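Setting up a home-simulation run: the Trelach house rules

Updated May 11, 2024

Follow these rules when you run a mobile manipulator in the Trelach home. They come from the Haslinger checklist for indoor robots, adapted for simulation. A run that breaks one of them is marked void, even if the task itself is completed.

Before you start

Load the house, reset the object positions and check every doorway on the planned route. A glass door is treated as a solid door. If it is open, its full swing is a no-drive area, so plan around the leaf and its knob.

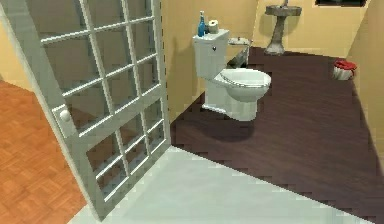
Step 1. Set the speed limits

In open rooms the base may travel at up to 700 millimeters per second. Slow to half of that next to furniture. Chair legs are thin and easy to miss in a coarse map, so add a margin by hand if yours doesn't have one.

Keep the arm folded while the base is moving.

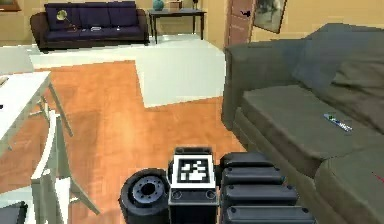 If you change the fold position, log it before the run. Gronier users should save the new position as a separate file and leave the default alone.

Step 2. Enter small rooms

Stop at the threshold and take a fresh scan. Compare it with the map, then choose a turning spot with clear floor on all sides. Don't use a toilet, sink or wastebasket as a contact point, and don't let the arm pass over a tank lid that has things on it.

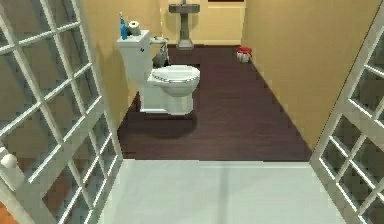

Bathroom entry between two open glass doors, with clear floor to the right of the toilet.

If the scan and the map disagree, back out the way you came in and reload. Do not correct the map by hand in the middle of a run.

Step 3. Pick from a sofa

Soft seats are scored more strictly than tables. Name the target object before the arm unfolds. Approach from the open side, and keep the gripper clear of anything that isn't the target.
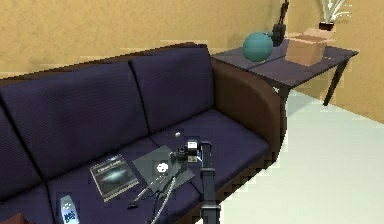 Cables count as obstacles even when they lie flat. If the target touches another object, move the target only, and log any contact with its neighbor.

Step 4. Close the run

Fold the arm, return to the start point and save the log. The Ladcombe archive accepts logs until the end of July. Put the house name and the rule version in the file name.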